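Weswood Neighborhood Association
Minutes of the regular meeting, 29 June 2020

The chair opened the meeting and thanked everyone for coming out — it was good to see so many faces. The May minutes were approved with one spelling fixed.

Report on the visit to the Braltano open day

Eight of our members made the trip to the Braltano workshop at Zultside, and the group came home with plenty to tell. Our hosts could not have been kinder. They let us stand close to the robot arm for as long as we liked, answered every question (including several they must have heard before), and gave us a live view of the work from right down at the gripper.
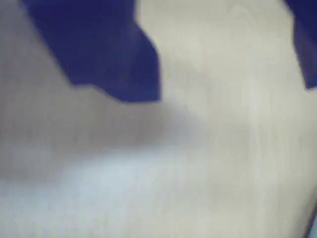 The member reporting said the part she enjoyed most was the talk before lunch, when one of the engineers told us how many tries it takes to teach an arm a single task. They had logged 2,522 of them since the project began, 484 in May alone, and she spoke of the bad days as fondly as the good ones. There was a lively discussion on the bus home about whether any of us would have the patience. 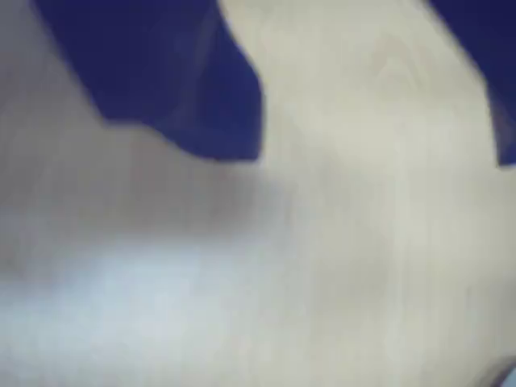 Close view during the demonstration at Zultside: dark blue against a pale surface.

It was agreed to send a thank-you card and to ask whether Braltano would give a short talk at our hall. The Murín club has asked to join us if there is a second visit, and members were happy with that. The bus holds 40, so there is room.

Bus costs were approved as presented.

Other business

The side door still sticks. A quote will be brought to the next meeting.

Meeting closed with coffee and a very fine lemon cake.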